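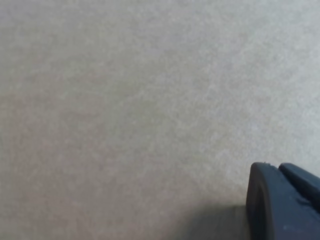 Seraina Wyss asked last November why we need a written rule for the last few millimetres, when the controller already has a speed limit and a force limit. Her point was that two limits should be enough, and that every extra rule is one more thing an operator can forget. I did not have a good answer that day. These notes are my second try, and we will start the afternoon session with them.

Unit 4: Working close to a surface

Read this together with the cell rules from Unit 3. I assume you know how to set a tool frame and how to stop the arm.

4.1 What we mean by close

In this course a gripper is close when the distance from the fingertip to the surface is 15 mm or less. The number comes from our own cell rules at Ferkonitz and you will find other numbers in other places. If your employer uses a different one, follow your employer. What matters is that the number is written down and that the program uses the same one.

At this distance the wrist camera sees mostly the surface. A plain, pale surface gives it very little to hold on to. The shadow beside the finger may be the strongest sign of distance that the picture contains, and it is a soft sign. It changes with the lamp, with the hour, and when a person walks past the window. Do not let a program measure height from a shadow alone.

4.2 The speed rule

Outside the close zone, the test program moves at 110 mm per second. Inside the close zone, the limit is 2 mm per second. The change must be finished before the fingertip enters the zone. I see many student programs where the arm begins to slow down at the border, and this is too late, for the arm needs some distance to brake.

Put the speed change in its own line, with a comment. Please do not hide it inside a function with a name like "approach2". The person who reads your program after you is maybe tired and maybe in a hurry.

4.3 The force rule

The force limit protects the fingers and the table. It does not protect a hand between them unless somebody has checked it for a hand, with the real tool mounted. A limit which was measured with the old Berchtold fingers is not valid for the new ones, even if they look similar. When the fingers change, the check is done again and the cell sheet gets a new line.

Now back to the question from Seraina. The speed limit and the force limit both act on the arm. The written rule also acts on us. It says who may stand where, who holds the enabling switch, and what must be true before anybody presses start. The controller has no opinion on these things.

4.4 Before the first descent

Look at the fingers with your eyes, from outside the cell. Small marks on plastic are normal after use, a crack is not. If you are unsure, ask, and do not run.

Set the surface height by touching off in manual mode. Enter the value yourself and let your partner read it back aloud. We had a case in the Rilora exercise where one group used the height from another table — the arm stopped on the force limit, and the table cover had to be replaced.

Keep the lamp in the same position for the whole exercise. If you must move it, write it in the log.

4.5 The log

Each descent gets one line: program version, tool, surface height, result, initials. "OK" is accepted as a result only when the arm reached the target and came back without a stop. A stop is not a shame and it does not lower your mark. A stop which is missing in the log does lower it.

For next time: finish the Skuvorthorpe worksheet, parts A and B, and bring it on paper to room 416. Part C can wait, there is a mistake in the drawing and I have to correct it first.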